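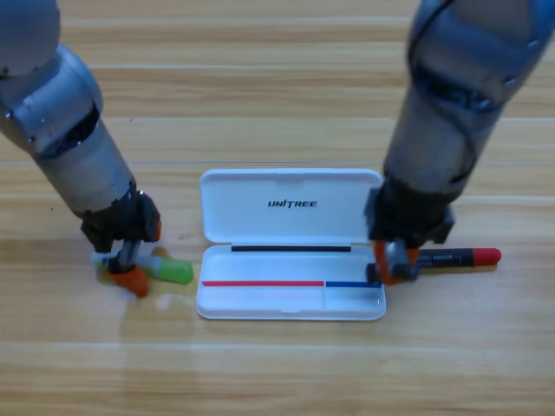

Meriem Filali asked in February whether the Cendness word list keeps the variant spellings or folds them into one headword. It keeps them. The readme was unclear on the point and has been reworded.

Filed under: Data > Language > Word lists

# Cendness spelling list

Cendness is a list of 1748 English headwords with their Australian and British variants, drawn up for checking school worksheets. Each row holds one headword. Variants sit in the same row, separated by a vertical bar.

## Files

- `cendness.tsv`: the full list
- `cendness-short.tsv`: the 100 headwords most often queried by teachers
- `changes.txt`: edits by release

## Columns

- `head`: preferred spelling (colour, organise, centre)
- `var`: accepted variants, may be blank
- `pos`: part of speech
- `yr`: lowest school year in which the word is set
- `src`: source code, M for Mililov or C for Clendesier

## Sources

The Mililov worksheets supplied most rows. Clendesier supplied 70, all science terms. Where the two disagree, the Mililov form goes in `head` and the other in `var`.

## Known problems

Program and programme are both listed as heads. Hyphenated words sort before unhyphenated ones in release 2, which breaks a plain diff against the earlier release. Verb entries give the base form only, so "travelled" will not match. `yr` is blank for words found only in teacher notes.

## Upkeep

Reto Strebel merges corrections. Send the row as it stands and the row as it should be, tab-separated, UTF-8, no header line.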